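Getting the kitchen to smell of nothing again

Every winter I get a letter or two about smells, and this year's best came from Meenakshi Tiwari, whose bench cupboards had picked up a whiff of old onion that no amount of wiping would shift. I have a soft spot for this problem, having lived with it for years in our first flat (fish curry, small windows, you can imagine!).

Start with the boring part and empty the cupboard completely. Wash the shelves with warm water and a squirt of dish liquid, then go over them again with white vinegar and water, half and half. Leave the doors open overnight. I know it looks a mess in the morning, but timber soaks up more than you'd think and it needs the air.

Drawers hold on to smells worse than shelves do, so pull them right out if they'll come, and give the runners a wipe too. A saucer with 200 grams of bicarb soda tucked at the back will keep working for weeks, and you can tip the old stuff down the sink afterwards with a kettle of hot water.
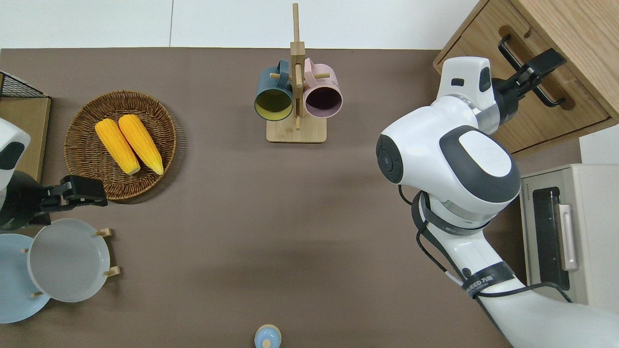 Cabinet drawer and toaster oven at the end of the bench.

Toaster ovens are the other great culprit, the poor things. Crumbs sit in the tray and scorch a little more each time, and the smell drifts into everything nearby. Unplug it, let it go cold, slide out the tray and soak it in hot soapy water for 11 minutes or so while you have a cuppa. For the glass, a paste of bicarb and water left on for a bit does wonders, and please keep it well away from the elements.

My neighbour Girish Sandhu swears by dried orange peel in a little muslin bag, and I've come round to it, though it does want replacing once the colour goes. Coffee grounds are good as well, provided they're properly dry or you'll be growing a garden in there.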